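Maintenance : les pinces à main de Prudis repassent au réglage

21/01/2019 - Brarance

L'atelier de Prudis a remis en service sa cellule de pliage textile, à l'arrêt depuis le mois d'août. En cause, un jeu dans les mâchoires : le tissu glissait d'un côté dès qu'on tendait un peu. Pièces commandées chez Väisänen, livrées en retard, montées en deux jours.

Côté entretien, le rythme change. Graissage toutes les 36 heures de marche, contrôle du serrage tout les 2000 cycles, et remplacement des patins dès qu'une trace d'usure apparaît - plus question d'attendre la panne. Le carnet de suivi passe chez Lutamau, qui gère déjà les stocks de rechange. Budget annuel inchangé. Une deuxième cellule doit suivre, date pas encore fixée.

Le réglage des pinces se fait à la main, avant toute remise en route du bras. Comptez 15 minutes par paire quand tout va bien, nettement plus si un ressort est à changer. On pince un textile souple par les deux coins du haut, comme la grande pièce bleu foncé tenue entre les deux pinces blanches, et on regarde les plis sous chaque mâchoire noire. Si un coin part, on resserre et on recommence. Prochaine verification dans 92 jours.

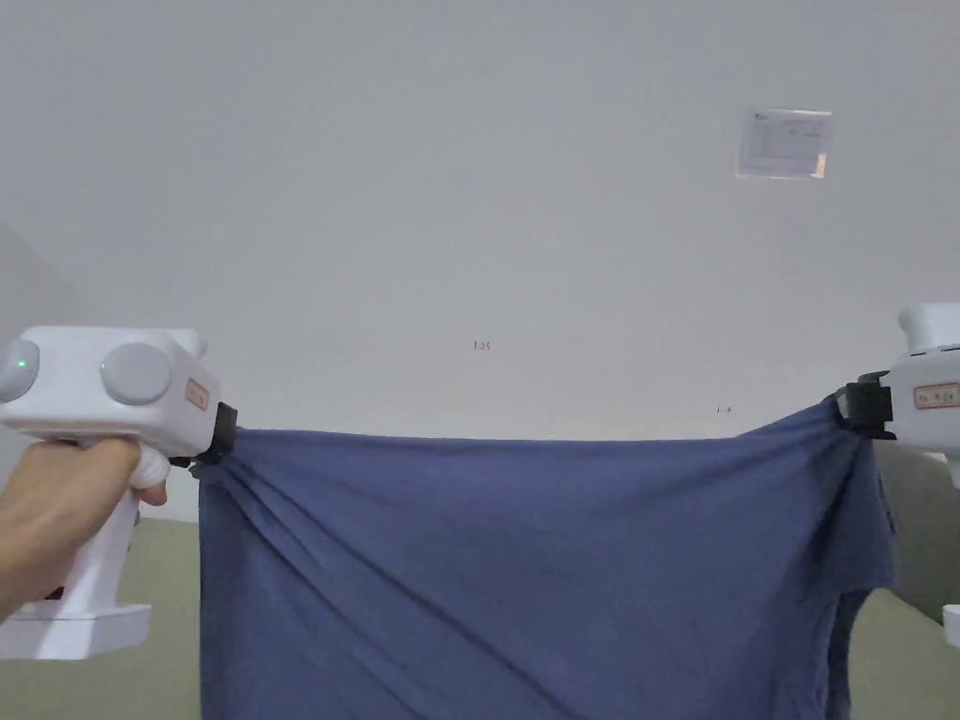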